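How to Paint Wooden Blocks and Small Wood Parts

By Carol Goodall
Updated February 2026
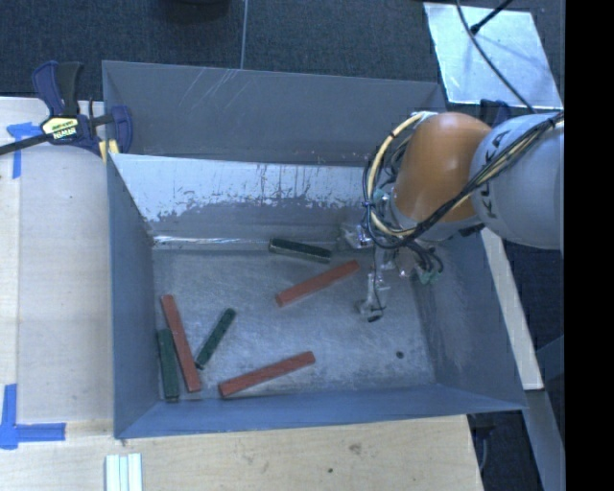 Small wood pieces are harder to paint well than a large board. They have a lot of end grain for their size, the edges chip, and there is no good place to hold them while they are wet. The method below works for toy blocks, game pieces, drawer knobs and sample chips. Plan on two evenings, with most of that spent waiting.

What you need

Scrap hardwood or clean pine, already cut to size
Sandpaper in 120 and 320 grit
A tack cloth or a barely damp rag
Water-based primer
Satin acrylic paint
A 1-inch foam brush for each color
Scrap board and finish nails for a drying rack
Water-based clear coat (optional)

If the blocks are for a child, check the paint label for toy use before you buy. "Non-toxic" on the front of the can is not the same thing as a toy safety rating. Small pieces should not go to children under three.

Make the drying rack first

Drive finish nails through a scrap board so the points stick up through the other side. Set them close enough together that each block rests on three or four points. The marks they leave are tiny and usually vanish under the second coat. Keep the rack out of reach of kids and pets.

Sand

Start with 120 grit laid flat on the bench. Move the block over the paper instead of the paper over the block, and the faces will stay flat. Take the sharp corner off every edge with two or three light passes. Paint pulls away from a sharp edge as it dries, and that is where chips start.

Wipe off the dust. Pay attention to the end grain, where it packs in.

Prime

Brush a thin coat on all faces, ends last. The ends will soak it up and look dull, so go back and give them a second coat once the first is dry. Let everything sit overnight, then sand lightly with 320 grit until the surface feels smooth. Don't sand through to bare wood. If you do, spot prime and wait again.

Paint

Use two thin coats. Do five faces, set the block on the rack with the wet sides up or out, and touch in the last face when the rest is dry to the touch. Dark greens and brick reds cover in two coats over gray primer. Yellow and white often need three, and white primer works better under them.

Finish one color before opening the next. My neighbor Ashley Gosling does both at once and keeps a brush in each hand, but I have ruined enough pieces that way.

Let it cure

Dry paint is still soft. Wait 8 days before stacking blocks face to face or putting them in a box, or they will stick together and pull paint when you separate them. In a cold garage in January I would double that.

Clear coat

Optional for display pieces, worth doing for anything that gets handled. One thin coat of satin is enough. Check that it is compatible with your paint by trying it on an offcut.

Fixing chips

Feather the edge of the chip with 320 grit, dab on primer, and touch up with a small artist's brush. Save some paint in a jar with a tight lid and write the color name on it.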